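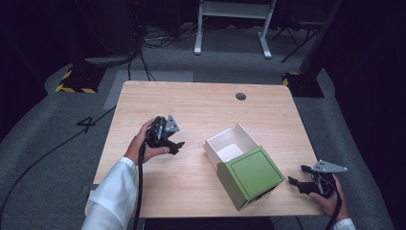 Month one with the blood pressure cuff

So I'm a person who takes her own blood pressure now. I have a cuff, I have an app, I have opinions about which chair is best. My mother did this for years with a little spiral notebook and a golf pencil and I used to roll my eyes at her, so if you're reading this, Mom, I'm sorry, you can stop laughing.

The short version is that I went in for my regular checkup at Primis in May, the nurse took my blood pressure, made a face, waited, and took it again. Then Dr. Bhutto came in (Wajid Bhutto, I've mentioned him before, he's the one who got me to finally deal with my shoulder) and took it a third time himself with the lights turned down, which I thought was a nice touch. It came down a bit. He said he didn't want to put anybody on medication over one morning in a paper gown, and would I be willing to measure at home for a few weeks and bring him the log.

I said sure, how hard can it be, you put your arm in the thing.

Picking one out

I went down a hole on this. If you've ever shopped for a home monitor you know there are wrist ones and upper arm ones and ones that claim to work off your fingertip, and every one of them has thousands of reviews from people who are either thrilled or ready to sue. Dr. Bhutto's only instructions were upper arm, and make sure the cuff fits. I ended up with a Nyberg, the plain one, which cost me 90 dollars at the pharmacy. There was a fancier model with a color screen. I did not need my blood pressure in color.

The fit part really does matter, by the way. I measured around my upper arm with a sewing tape and I was right at the top of the range for the standard cuff, so I got the larger size. I tried my neighbor's smaller one on the same morning just to see, and it read higher. Same arm, same chair! If you're borrowing somebody's monitor and scaring yourself, check the cuff before you start writing your will.

My friend Josué Peixoto talked me into an app called Stellano to keep the numbers in. He uses it for his running. It's fine. It makes a graph, it sends a reminder, it exports a page I can print. It also wants to tell me how I'm feeling about my numbers, with little faces, and I have turned that off. There's a pop-up about once a week asking me to upgrade to the version with coaching — no thank you, I have Josué.

The routine, such as it is 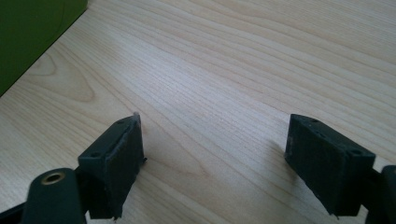
The thing I was worst at, by a mile, was the sitting still. You're supposed to sit quietly for a few minutes before you press the button, feet flat, back supported, no talking, no phone, bladder empty, no coffee beforehand. I thought I was sitting quietly and I was in fact composing an email in my head and getting mad at the person I was going to send it to. What helped was having something dull to look at. Wood grain is perfect for this. Find a pale tabletop with one of those nested arches in it, like the one here, and just follow the curve up and over and back down with your eyes until your time's up. Then the next arch in. It's very hard to stay mad at an email while you're doing that. I've tried staring out the window too, but then somebody walks by with a dog and I'm off again.

I take 2 readings in the morning and 2 at night, a minute apart, and the app averages each pair. The first one is nearly always the higher of the two. I used to get annoyed by that and want to throw it out, but Dr. Bhutto told me to write down everything, including the ones I don't like, so everything goes in. Mornings I do it before breakfast. Evenings I aim for before bed and end up doing it whenever I remember, usually with my toothbrush already in my hand.

Arm position was the other one. Your arm is supposed to rest on something so that the cuff is level with your heart. I'd been letting mine sort of hang in my lap on the couch. When I moved to a proper table and let the whole forearm lie there, my numbers dropped enough that I went back and put a note next to the couch ones. My dining chairs are a touch low so I sit on a cushion. Very dignified.

What the numbers did

I'm not going to post my actual readings, partly because it's nobody's business and partly because I know some of you will compare, and please don't, talk to your own doctor. But I can tell you the shape of it. By the time I went back I had 19 days in the log, with a couple of skipped evenings. The first few days were all over the place, and I'm convinced half of that was me being nervous about the machine. After that it settled into a band, higher in the morning, lower at night, and noticeably lower than what they'd gotten at Primis.

There were some spikes. One was the night I ate an entire container of takeout soup from Platunura, which I love and which is apparently made from the sea. One was right after a phone call with my insurance company. I don't feel that one needs a medical explanation.

The one that surprised me was walking. I didn't set out to change anything, since the idea was to get a normal baseline, but Josué kept texting to ask if I wanted to go around the reservoir after dinner, and on those evenings my readings came out a little better. I mentioned it to Dr. Bhutto expecting him to say it was a coincidence and he just said, "Good, keep going around the reservoir."

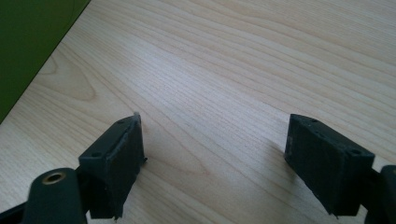

Pale wood grain in daylight, with a corner of olive green.

So where I am now is no medication, less salt, more reservoir, and another log to bring in this fall. He may still change his mind and I've made my peace with that. He also asked me to bring the Nyberg along next time so they can check it against theirs, which I hadn't known you could do. If you've had one in a drawer for years, it might be worth asking your own office about it.

I'm going to cut back to a few mornings a week in between, on his say-so. I'd started checking it in the middle of the afternoon, just out of curiosity, and then again because I didn't like the first answer, and I could feel myself turning into a person who does that. The cuff now lives on the top shelf of the hall closet. I have to get the step stool out, and most afternoons I can't be bothered.

If any of you have a low-salt soup recipe that tastes like something, put it in the comments. I've tried the lemon trick. I need more than lemon.

Recent posts
My shoulder, six months later
I tried the standing desk again
Good walking shoes for wide feet
What I pack for a hospital waiting room
Decaf, week one (and only)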